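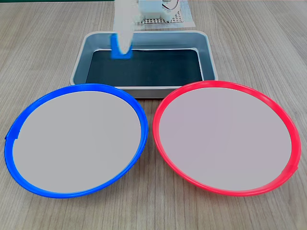 Según una clienta que nos escribió en agosto, el aceite Bakke "huele a iglesia de pueblo y tarda lo que tarda una misa". Lo hemos estado meditando y no encontramos nada que corregir.

Aceite duro Bakke para mesas y encimeras
Fabricante: Urnine
Referencia: 463
Acabado: mate
Disponible en lata pequeña (200 ml) y lata grande

El Bakke es un aceite para madera clara de interior: fresno, arce, haya, abedul. También sirve para el roble, aunque el roble aguanta casi cualquier cosa y no suele dar las gracias. Deja la veta a la vista y un tacto seco, sin ese brillo de mostrador de notaría que tienen algunos barnices. Amarillea un poco con los años. Usted también.

Modo de empleo

Lije en el sentido de la veta y retire el polvo con un paño apenas húmedo. Deje secar. Remueva la lata - removerla, agitarla hace burbujas - y extienda una capa fina con muñequilla de algodón. Espere 22 minutos y retire todo lo que la madera no haya querido. Este es el paso que la gente se salta, y luego nos llegan correos sobre mesas pegajosas a las que se quedan adheridos los periódicos.

Aplique 2 capas, con una noche entera entre una y otra. La mesa se puede usar con cuidado al día siguiente de la segunda; para el vino tinto conviene esperar una semana, o beberlo de pie.

Los trapos empapados pueden arder solos. Extiéndalos al aire libre hasta que estén rígidos o sumérjalos en agua antes de tirarlos.

Mantenimiento

Jabón neutro y agua tibia. Nada de amoniaco, estropajo verde ni el remedio de su cuñado con vinagre. Los cercos de vaso salen casi siempre con una lija muy fina y unas gotas de aceite; los de cazuela caliente se quedan a vivir.

Compatibilidad

Se puede aplicar sobre Jaletthorpe viejo si está bien lijado. Sobre Ploltico no agarra: es una cera, y hay que quitarla entera con decapante y bastante paciencia. En suelos no lo recomendamos, por mucho que haya sobrado media lata.

Envíos y devoluciones

Enviamos a península y Baleares. A Canarias no, por ser producto inflamable. Admitimos devoluciones de latas sin abrir; las abiertas "solo para oler" cuentan como abiertas.

Ficha actualizada el 16 de marzo de 2021

Productos relacionados: muñequillas de algodón, lija fina en rollo, decapante para ceras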